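Asance camera trial

The Asance camera trial compared two wide-angle cameras, the Kuster and the Skelano, for use on outdoor delivery robots. Both ran on the same Zekwood controller. Glare, lens distortion and detection of distant pedestrians were scored. 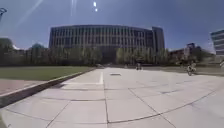
Open plaza with pedestrians, a cyclist and glare spots in the sky.

Each camera supplied 3000 stills, sorted into six lighting classes. Frames with the sun in view were kept – they made up 38 percent of the set. 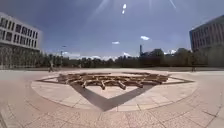
Curved paving joints were used to check the distortion model before scoring.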